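Chapter 5
Rules for Handling Long Parts: From Simulation to the Work Floor 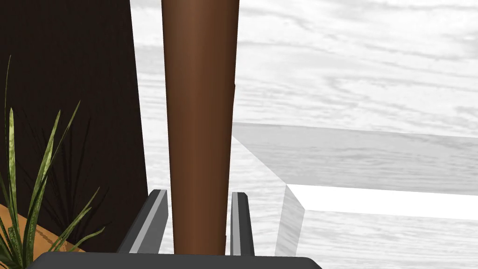
A rule for safe gripping is easy to write and difficult to check. Most shops begin with one sentence in their work instruction, such as "the part must be held securely", and they believe that the matter is closed. But the word "securely" does not tell the programmer where on the part the fingers must be, or how much free length is allowed beyond them. Consider the simulated case which opens this chapter. The brown rod stands between the two fingers near its lower end, and the long remainder of it extends far beyond the gripper. There is still a small gap between each finger and the rod, so an inspector who reads only the sentence above cannot decide if this moment satisfies the rule or breaks it. Is the grasp still closing? Should the arm be permitted to move? A good rule gives an answer to such questions before the first real part is on the table.

In this chapter we study how a handling rule is built, tested and kept up to date. We follow one company, Lokmont, which moves wooden and plastic rods between a rack and a sanding station. In its first version, the handling standard had 62 clauses. Tumelo Modise, the engineer responsible for it, found that only 17 of them could be tested by a measurement. The others used words like "suitable" or "with care" - words which each reader understands in his own way.

Section 5.1 explains the difference between a requirement and a recommendation. Section 5.2 treats free length, grip position and the permitted speed of the arm. In Section 5.3 we discuss what must be present in a simulation before its result may be used as evidence. Furniture, plants and other objects near the path of the arm belong to this question also, and many teams forget them. Section 5.4 compares the Lokmont standard with the shorter one from Panska, which has 13 clauses and leaves more decisions to the operator.

Before you continue, you should know the terms payload, tool center point and protective stop from Chapter 2. Keep also your risk table from the Kurek exercise - you will add two new rows to it at the end of Section 5.2.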